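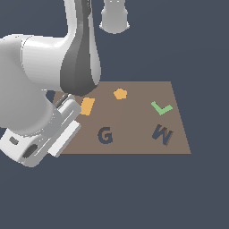 # A Morning at the Robot Open Day

Every July the robot workshop in Prelville opens its doors to kids, and if you have ever wondered how a robot arm learns to pick things up, it's a pretty wonderful place to spend a morning. You get a sticker with your name on it, you leave your backpack on a hook, and then you sit on the carpet in front of a big screen (come early if you like the front, because the front fills up fast!).

The arm you meet first lives inside a computer. It's called Doso, and it is white and gray with a gripper at the end. A gripper is a robot's hand. Doso's has two fingers, so it works a bit like your thumb and pointer finger when you pick up a cracker.

## What is a simulation?

A simulation is a make-believe place inside a computer where things are supposed to behave the way they do in real life. Blocks can fall over in there. They can slide and bump into each other, too. If you have ever played a video game where a ball bounces, you already know the idea.

Doso's make-believe place is very plain, with a brown tabletop and dark blue-gray all behind it. On the table you might find an orange rectangle, an orange pentagon, a green piece shaped like an L, and the letters G and W. The workshop people call this game Prins, and kids at the open day get to help with it by calling out which piece Doso should go for next. As you can imagine, it gets loud.

## Why letters and shapes?

Try something at home. Pick up a plain wooden block with just two fingers, and then try it with a plastic letter from the fridge. The block is easy, isn't it? You squeeze two flat sides and up it comes. The letter has curves and corners and maybe a hole, and you have to think for a moment about where your fingers should go.

A robot has to work that out as well. It needs to know where the piece is and which way it is turned, and then it has to choose a good spot to hold. A piece with a thick round side, like a D, can roll or twist if the fingers press in the wrong place. So the people who build robots give them lots of different shapes to practice on, all turned in different directions.
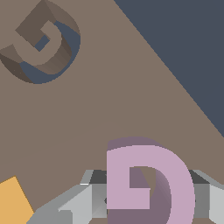 **Why don't they just practice with a real robot?**

Real robots are heavy and slow to fix, and a mistake can bend a finger or scratch a table. In a simulation a robot can make the same mistake again and again, and all you have to do is press a button to start over. Practice on the real machine comes later.

## The part where you get to be the robot

After the screen there is a table game, and for a lot of kids this is the best bit of the whole day. You work with a partner. One of you is the robot and closes your eyes, and the other one is the program and gives the orders. There are 20 foam pieces on the table and you have 2 minutes to move as many as you can into the tray, using only two fingers, of course.

The program can only say small things, such as "left," "down," "open," and "close." If you say "No, over there, the pink one!" your robot won't have any idea what you mean, because its eyes are shut and "over there" isn't an order. The best score so far is 17, and the pair who got it practiced their orders in line before their turn came.

## Words to take home

- **Arm:** the long part of the robot that bends at its joints.
- **Joint:** a place where the arm can bend or turn, like your elbow.
- **Gripper:** the hand at the end of the arm.
- **Fullness:** a workshop word, so you may not hear it anywhere else. It means how much of the space between the fingers is filled up by a piece. A thin letter has low fullness and a fat block has lots.

The whole visit lasts nearly 20 minutes for each group if you don't count the snack, and there is always a snack. Bring a question with you if you can think of one. Questions go on the big paper by the door, and the people who work on Doso read them out at the end and answer as many as they have time for.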